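When the arm drops the knife

Ours let go of a carving knife in February, halfway through a cut, and then carried on carving air with great dedication. The culprit was a cable tie on the upper link, done up so tight that it pinched the gripper lead.
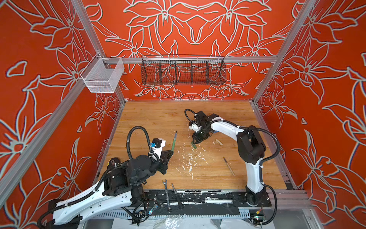 So leave a little slack at every joint, and bend the arm through its full reach by hand, power off, before you trim the ties. Keep your fingers out until it's switched off at the wall. Judit Orbán trusted the pause button and got 2 stitches.

Sweep up the chips afterwards.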